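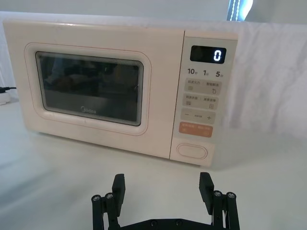

Thư Vương wants to know whether a text about an unpaid delivery charge is a scam, and what to do if you have already typed your card number into the page it links to. Her message to the Sandden help board is copied in full.

**Unpaid delivery fee text, have I been caught?**

Got a text at 7.40 this morning saying a parcel was being held at the Sovthorpe depot and I owed £3.19 before it could go out. I am waiting for a parcel so I tapped the link. The page had the Prernum Couriers logo and asked for my name, address, date of birth and card details. I filled it all in and pressed pay. It spun for a bit and then said "try another card", and that is when I stopped.

Nothing has gone out of my account so far. The parcel I am expecting was sent with Prernum, so could it be real? The text came from an ordinary mobile number. Do I need to cancel the card or can I wait and see?

Thư Vương

---

**Hậu Tăng**

It's a scam. Don't wait and see.

Ring your bank now, using the number on the back of the card. Tell them you gave the details to a fake site and ask them to stop the card and send a new one. "Try another card" is a common trick to get a second set of numbers out of you. The first set has already gone, whether or not the payment went through.

After that:

- Forward the text to 7726. It's free on most UK networks. They may ask for the sender's number as well.
- Check your parcel by typing the courier's web address yourself and putting in the tracking number from the shop's email. Don't go through the text.
- If you use the same password anywhere near that page, change it.

You gave them your date of birth too, so expect a phone call. I had one of these in October. Three days after the text, a man rang saying he was from my bank's fraud team, and he knew my address and the last digits of my card. He wanted me to move £193 to a "safe account" as a test. Banks don't do that. Hang up and ring back yourself, from a different phone if you have one.

Keep an eye on your credit report for a couple of months as well.

---

**Hồ**

had the same one, mine said 2 parcels. deleted it. if no money has gone you are probably ok

---

**Hậu Tăng**

Please don't go by that if you entered your card. They often sit on the details for weeks, or sell them on. Deleting is fine if you never opened the link, but forward it to 7726 first.

---

**Thư Vương**

Rang the bank, card stopped, new one in the post. There was a pending payment of £319 to a shop I've never heard of and they've declined it. My real parcel is still showing as on its way with nothing to pay. Text forwarded.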